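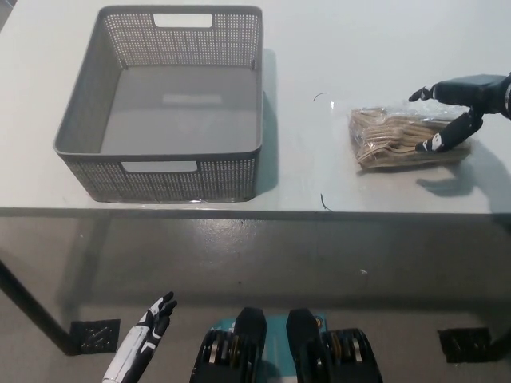
Gray basket and a clear bag of folded brown paper, table.

July, 4:30 pm. Second soak test on the indigo vat, and I'm much happier than I was this morning! The Thaweesak cotton went in at 1634 g dry weight (all of it, I got greedy) and I stirred far too much at first, so there was foam everywhere and the bath turned blue on top. Ifeoma Danladi told me to leave it alone and go have lunch, so I did, and by the time I got back it had settled to that lovely yellow-green with the coppery skin. Kept it at 50 C after that. Three dips, a good long airing between each. 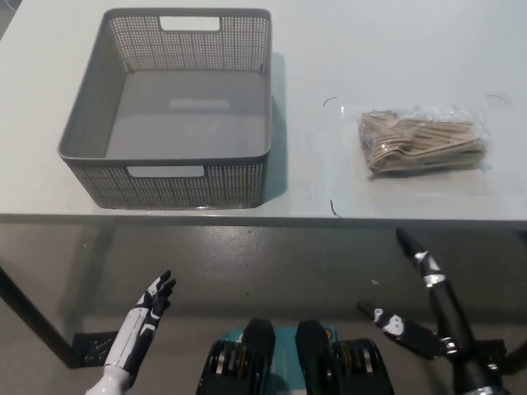 Does the Lestadcombe water need softening before we mix the next vat?
Only for the wool, where the lime leaves it harsh; cotton has been fine straight from the tap.

Still to do: rinse the last two skeins, write the dip times on the tags, and ask Plelteck whether the 1000 g tub of fructose is back in stock. I'd like to try a weaker vat next, with more dips, and see if the pale shades come out any more even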